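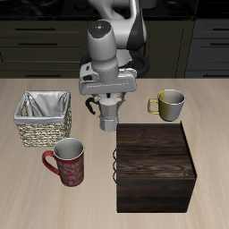
Page 75

KITCHEN CORNER: STAINS, SCALE AND THE STUFF AT THE BACK OF THE DRAWER

I promised you limescale this month, so limescale it is! We have terribly hard water at our place and I've fought with it in every kettle and showerhead I've ever owned. My standby is plain white vinegar and water, half and half. Fill the kettle, bring it just to a boil, switch it off and go do something else for an hour. Then tip it out, rinse it well (and I mean well, unless you like your tea pickled) and boil one kettle of clean water to throw away.

Khang Kim wrote in to say he uses citric acid powder, a heaped tablespoon to a full kettle, and that it doesn't stink up the kitchen. I tried it in April and he's right. I've switched over for the kettle, but I still use vinegar on the showerhead: pour some in a freezer bag, rubber-band it around the head and leave it overnight. Keep both of them off marble, please. I learned that one on my mother-in-law's windowsill.

Now, stovetop coffee pots. Several of you asked. If yours is aluminum, keep it out of the dishwasher, where it'll go dull and chalky. Warm water, a soft cloth, and dry all the pieces before you put it back together. I leave mine apart on the rack until morning. Every so often pull out the rubber gasket and the filter plate and wipe behind them, as old coffee likes to hide in there and go rancid. When the gasket feels stiff, replace it. And take your old one along to the store, the sizes are maddening. 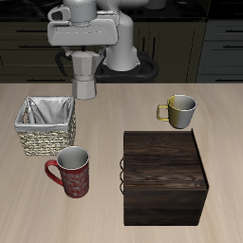

An eight-sided moka pot with its curved black handle.

On to wooden cutting boards. Mine gets a rub of food-grade mineral oil whenever it starts to look thirsty. Put on more than you think, leave it overnight standing on its edge, and wipe off what's left. For onion smell, coarse salt and half a lemon, scrub, rinse, done. Aicha Tawfik swears by baking soda paste for hers, and her boards look better than mine, so maybe listen to her!

Sticky label goo on jars: rub in a little cooking oil, wait ten minutes, wash with dish soap. I've tried fancy sprays and I keep going back to the oil.

A quick one for squeaky cabinet hinges while I think of it. Wipe the old gunk off first, then one drop of light machine oil, open and close the door a few times, and catch the drip with a paper towel. Don't use cooking oil here, it turns to glue.

Next month I'm doing oven racks and that horrible brown ring in the bottom of the roasting pan. Send me what works for you, and tell me what kind of pan it is when you write.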